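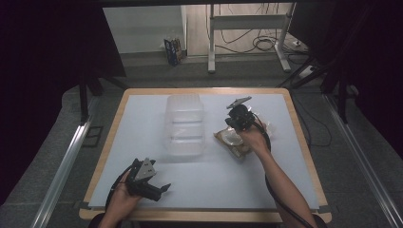 Clear tub, brown-tinted bag, table.

Filed under: Cigars > Storage & Humidity

ok storage thread. been promising this since September, typing it on my lunch so excuse the mess

Started w/ a Volora desktop humidor. Cedar lined, glass top, looked great on the shelf. Paid 340 for it and I was so proud

Seasoned it the way the little card said. Distilled water, sponge, wait. Still couldnt hold 65 for more than a couple days once the heat came on in the house

Glass top was the leak. Did the flashlight test, light in the box, room dark, glow all down one side. Should have done that day one

Sent it back. Shop was nice about it. Would not buy a glass top again unless you live somewhere damp

Then a cheap analog dial told me everything was fine for months. It was not fine. Dial said 70, salt test said the dial was reading nine high. So my "70" was 61

explains why every Skirkora robusto out of that batch burned like newspaper. Hot, fast, bitter by the halfway point. I blamed the cigar. Sorry Skirkora

Swapped to a Kullex digital. Salt tested that too, came in one low, wrote the offset on a piece of tape on the back. Done

Salt test if you never did it: bottle cap, table salt, few drops of water so its damp like beach sand, not soup. Seal it up with the hygrometer, leave it a full day. Should read 75. Don't peek

These days its airtight plastic for anything I'm keeping long term. Two-way packs in the bottom, cedar strips from old boxes, lid on, leave it alone

Dagim Gidey got me onto this, he's kept his that way for years and his sticks smoke better than anything out of my fancy box ever did

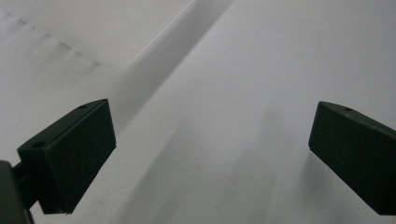
Pack size matters more than ppl think. One small pack in a big tub does nothing. I go heavy, they last longer that way anyhow

65% packs for most stuff. 62 for the oily dark wrappers, they get spongy on me at 65 and the draw tightens up. Your house may be different

Open it every few weeks for a minute for some fresh air. Not every day. I know you want to look at them. Me too

Flavored stuff goes in its own tub. ALWAYS. Had one vanilla thing in with a row of Connecticuts and everything tasted like cupcake until spring

Do not put them in the fridge. My uncle did. They come out dry and tasting of onion

someone asked re: cellophane on or off. On for me. Ages a little slower but wrappers dont get beat up when I dig around. Chaltu Kumsa takes hers all off and swears its better after a year. We've argued this to death

Re aging, I put a bundle of Sisay toros away as a test. Nothing fancy, little house brand, kind of peppery and raw when fresh. Lit one last night around 9

Pepper has settled way down. More toast, bit of cocoa, sweet cedar on the last third. Even burn, one touch up. Would never of guessed it was the same cigar

The rest stay put till summer if I can keep my hands off. I can't

Calum Dalgleish wants me to say wineadors are worth it. He paid 485 for his and his basement is 60 degrees all year so idk what its doing down there. Looks nice tho

If your place runs hot in July then yeah, temp control makes sense. Beetles hatch in the high 70s and up and you do not want to find that powder

Moldy foot = toss it. White dusty stuff that wipes off the wrapper, people call it plume, I still wipe it and keep an eye on the neighbors

New box from the shop, I let it rest two weeks before I light one. Hard to do. Mail ones a month, they ride around in trucks and get soggy or crispy

Ynyr Wynne asked what to do w/ dried out ones. Go slow. Start them on a 62 pack, couple weeks, then up to 65. Rush it and the wrapper splits. The oils that left aren't coming back but they'll be smokeable

lunch is over. will do cutters next, I have opinions on v-cuts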